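About Drimia
Computer repairs, second-hand machines and patient explanations, from the wrong end of Piltham 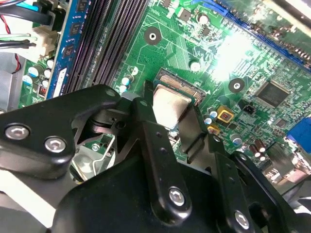

Who we are

Drimia mends computers. We also sell ones that other people have given up on, and on Thursday-ish sorts of evenings (the timetable is on the door, and moves) we teach people how to use them. The shop is on Flaler Lane in Piltham, between the dry cleaner and the place that used to be a bank.

The business was started by Flurina Trummer and Roswitha Fröhlich, who met working for an insurance company whose name we have agreed not to mention. Flurina looked after the office network. Roswitha was in accounts and was the person who rang Flurina when the network was not being looked after. They disagreed about almost everything except the lunch arrangements and the company's habit of throwing away perfectly good computers every time somebody upstairs changed the colour of the logo.

One April the company moved offices and left 110 desktop machines in the basement for the skip. Flurina asked if she could have them. She was told yes, provided they were gone by the end of the week. She had a hatchback and no garage. Roswitha had a garage, and a husband who at that time was still keeping a car in it.

Most of those machines were cleaned up and sold. A few went to a primary school. One is still under the counter running the till, and will be until it dies or we do.

The name

Drimia is a plant. It grows from a large bulb, loses all its leaves, looks dead for months and then flowers out of bare ground when everyone has stopped watering it. Flurina's grandmother had one on a windowsill. We thought this was a good name for a firm that repairs things. Since then we have been asked if we are a shampoo, a sleeping tablet and a small country. Post has come for Dreamier, Drimmer and, for a whole year from the water company, Mrs D. Rimia.

What we do

Repairs. Laptops and desktops, mostly. Slow ones, hot ones, ones that make a noise, ones that have stopped making a noise. Bring it in with its charger. If you leave the charger at home we will ask you to go back for it, and we will be right to.

We charge a flat fee to look at a machine and tell you what is wrong. If you go ahead with the repair the fee comes off the bill. If we think it isn't worth mending we say so, and you can take it away again or leave it with us for parts. People are sometimes offended on behalf of the computer. We understand, but a cracked screen on a very old laptop costs more than the laptop, and sentiment is not something we stock.

Second-hand machines. Everything on the shelves has been taken apart, cleaned, put back together and left running overnight. It comes with a written guarantee for six months, signed by whoever did the work, so you know who to be cross with. We don't sell anything we'd be embarrassed to see come back in.

Getting things off old drives. Wedding photographs, dissertations, a novel. We can often do it. We can't always do it, and any firm that promises you otherwise over the phone has not seen your drive. We don't read the novel.

Small offices. We look after the computers of a number of businesses in and near Piltham that are too small to have their own Flurina. The longest standing of these is Carrasco, the tile importers on the ring road, who took us on when we had no letterhead and paid the first invoice partly in tiles. They are on the floor of our kitchen and very nice they are too.

Classes

Roswitha started the classes by accident. A customer came to collect a laptop, said he supposed he ought to learn how to use it, and she said she supposed he ought. He came back the next week with his sister.

We now run two courses. Starting Out is for people who have been managing on guesswork and the goodwill of their nephews. It covers email, files, passwords, shopping without being robbed, and where things go when you save them. That last one gets a whole evening. It has always needed it.

Inside the Box is for people who want to know what's under the lid. You take a desktop computer to pieces, learn what the pieces are called, and put them back. You find out what a processor does and why you don't touch the underside of one. At the end you switch it on. There is a certain silence at that point which we have come to enjoy, although not everyone in the room does.

Classes have seven places at most, that being the number of chairs. They last four weeks. Tea is included and biscuits are subject to availability. The youngest person we will take is fourteen and there is no upper limit. You don't need to bring anything except reading glasses if you use them, and please do bring them. Screws have got smaller, or so we are told by everyone over fifty.

The people

Flurina does the difficult repairs and writes the estimates. Her estimates are short. She trained as an electrician first and has strong opinions on extension leads, which you may hear if you tell her how your office is set up. She doesn't like talking on the phone and if you ring and get her, keep it brief.

Roswitha does the books, the classes, the counter and most of the talking. She says she can't mend a computer, but she has been seen doing it when the shop was busy. Anything you have heard about her and the parking warden is true.

There is a bench team behind them, who have asked to be left off this page, and a Saturday helper who asked to be put on it but wouldn't settle on a spelling.

How we like to work

We ring you before we spend your money. If the job is going to cost more than we said, you'll hear from us before it does, and you can say no.

We tell you what we did in words you'd use yourself. There is a sheet of paper that goes back with every repair and it says what was wrong, what we changed and what to keep an eye on. Customers lose it, so we keep a copy.

We don't look through your things. If we have to open a file to see that it opens, we choose the dullest one we can find. There is usually a gas bill.

We don't tell you off for the state of the keyboard. We may go quiet for a moment.

Things we don't do

Phones. Printers, apart from taking them away. Televisions. Anything that has been in the sea. Home visits outside Piltham, unless you are Carrasco. We won't "just have a quick look" at a machine while you hold it, as this has never once been quick.

We also don't buy computers over the counter from people who can't tell us the password.

Old equipment

You can drop off unwanted computers, leads and keyboards during opening hours. What can be used again is used again and the rest goes to a licensed recycler. We wipe every drive that comes in and will give you a certificate to say so if you ask at the time. Asking two years afterwards is harder.

Please don't leave things in the doorway overnight. We know it is meant kindly. The fox doesn't.

We have more mice than we need. Once a donation gets past 200 of anything it has to live in Roswitha's garage, and her husband's car is already on the street.

Finding us

Flaler Lane is one-way, and it is not the way you want. Park behind the library and walk through the passage. Ring the bell if the door is shut, it sticks in damp weather and we are probably in.

Prices and opening hours are on their own page. This one was last updated on 4 December 2021, when Flurina noticed it still said we were looking for premises.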